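How I take lavender cuttings (and get most of them through the winter)
Posted 2020-09-21

I've got a row of lavender down the side of the path that was five plants when we moved in, and every single one since then has come from cuttings. I've bought none. Last year I potted up 103 of them, which was silly, and I was leaving them on people's doorsteps by the end. But it does mean I've made all the mistakes, so let me walk you through it.

When to do it

Late summer into early autumn suits me best. You want this year's growth, a bit firm at the bottom and still bendy at the tip. If it snaps like a twig it's too old. If it flops over your finger it's too young, so give it another fortnight. Adwoa Ackah, who has the plot behind mine, does hers in early summer from the really soft stuff and gets roots much faster, but she's far better at remembering to water than I am.

Go out in the morning if you can and pop the pieces straight into a plastic bag. I once left a handful on the car seat while I nattered and they were hay by lunchtime. 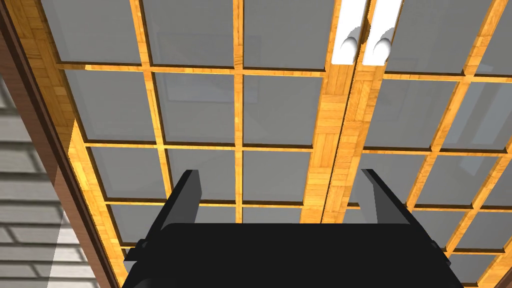
Look for side shoots with no flower on them. Hold the shoot near the base and pull it down and away from the main stem, so it comes off with a little strip of bark attached. That's the heel, and I find the ones with a heel root much better than the ones I snip. Trim the heel if it's long and straggly. Then strip the lower leaves off so you've got a bare stem to go in the compost — don't worry if it looks a bit bald.

The mix

Half multi-purpose compost, half grit or perlite. I've used sharp sand too and it was fine. Play sand was not fine, it set like a pudding. Sieve out the big woody lumps if you can be bothered (I usually can't).

I put seven cuttings to a pot, all round the rim. Make the hole with a pencil first, drop the cutting in until the leaves are just clear of the surface, and firm it in with a finger. Water from below by standing the pot in a tray, then take it out and let it drain. Rooting powder is up to you. I did half and half one year and lost the labels, so I'm no use to you there!
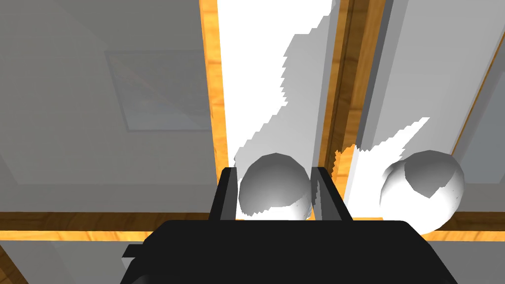

A white ball between two black gripper fingers, in a computer-rendered view.

Keeping them going

A clear bag over the pot for the first couple of weeks helps, held off the leaves with a few sticks. Take it off every day or two and give it a shake. Lavender hates sitting in damp air and the grey mould will find it very quickly. Anything fuzzy or brown comes out straight away, and be ruthless about it.

Keep them bright but out of strong sun. Mine go at the back of the cold frame with a bit of fleece over the glass if the weather's hot.
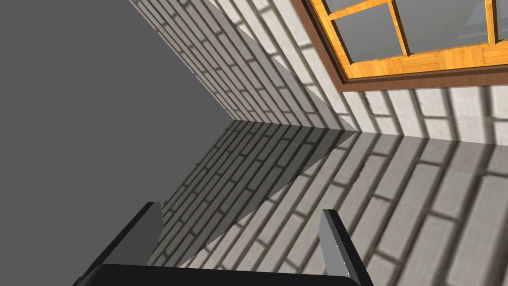 After five or six weeks give one a very gentle tug. If it tugs back, you've got roots. If it slides out, push it back in and say nothing. I leave mine in the same pot right through to spring and hardly water at all in January — more of mine have died from kindness than from cold.

Once they start growing again, tip the whole lot out, tease them apart and give each one its own small pot with plenty of grit. Pinch out the tips when they're a finger high or you'll get tall leggy things with one flower on top. They can go in the ground when the roots are showing at the bottom.

Iqra Mohmand asked me whether this works for rosemary and sage too. Rosemary yes, exactly the same. Sage is even easier. I've never had any luck with French lavender outdoors, so if you have, leave me a comment and tell me what you did.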